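Search this manual Go

Section 8. Cleaning and Care of Bench Upholstery
Galbraith Training Center – Floor Equipment Manual
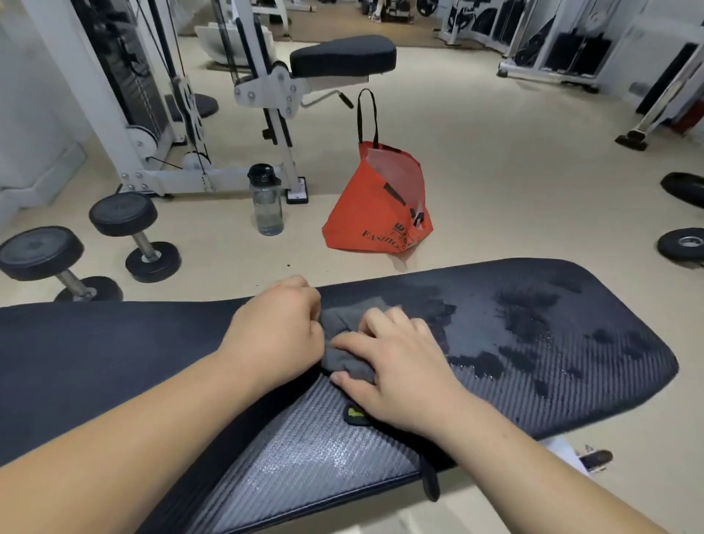
Figure 8-1. Wiping the bench pad with a folded or gathered cloth, both hands on the pad.

8.1 Scope

This section applies to all flat and adjustable benches on the main floor and in the Farine Room. It covers routine cleaning between users, the closing clean, and the monthly inspection of pads, seams and feet. Cleaning of cable machines is covered in Section 9. Rubber flooring is covered in Section 11.

8.2 Materials

Gray cloths are reserved for upholstery. They must not be used on floors, mirrors or restroom fixtures. Each cleaning station is stocked with the following:

Gray cloths, clean and dry
Spray bottle of Gokell upholstery cleaner, diluted as stated on the station card
Spray bottle of plain water
Covered bin for used cloths

CAUTION: Do not use bleach, solvent, glass cleaner or abrasive pads on any bench. Damage caused by these products is not covered under the Drulitgate service agreement.

8.3 Cleaning Between Users

1. Confirm that the bench is not in use. Return any bar resting in the uprights to its storage rack.

2. Ask members to move bags, bottles and other personal belongings away from the bench. Staff should not handle personal belongings unless the owner is absent and the item blocks access.

3. Spray the pad lightly, beginning at the head end. Hold the bottle clear of the seams.

4. Gather the cloth so that it fills the palm. Place one hand on top of the cloth and use the other to keep it from sliding.

5. Wipe along the length of the pad with firm, even pressure. On textured upholstery, make a second pass across the grain. Sweat and chalk collect in the pattern and are often missed on the first pass.

6. Wipe the sides of the pad and the rounded end.

7. Wipe the second section of the bench in the same manner. Pay particular attention to the gap between the two sections.

8. Turn the cloth to a dry side and remove all remaining droplets. The pad must be dry to the touch before the bench is released for use.

NOTE: Moisture can be difficult to see on dark pads. Check the surface from a low angle, facing the light.

NOTE: Logo patches should be wiped flat, in one direction. Scrubbing lifts the edges.

8.4 Straps, Frame and Feet

Straps hanging from the underside of a pad should be wiped separately and left to hang free. Do not tuck a damp strap under the upholstery.

Wipe the frame with a cloth dampened with plain water, then dry it. White frames show scuffs readily, and marks that do not come off with water should be reported – do not attempt to polish them out. Rubber feet must sit flat on the floor. If a foot is loose or split, tag the bench and take it out of service.

8.5 Surrounding Floor

Dumbbells left beside a bench are to be returned to the rack before cleaning begins. Where a member is still using them, leave them in place and return to the bench later.

CAUTION: Spray that reaches the floor creates a slip hazard. Dry it at once with a floor cloth from the yellow bin.

8.6 Closing Clean

Repeat steps 3 through 8 on every bench after the last member has left. The center has 37 benches on the current equipment list. Initial the closing sheet for each one and place it in the tray at the front desk.

8.7 Monthly Inspection

Record tears, open seams and lifted patches on Form 107. Small tears may be covered with repair tape for no more than 2 weeks pending replacement of the pad. Pads awaiting replacement are listed each September in the annual equipment order.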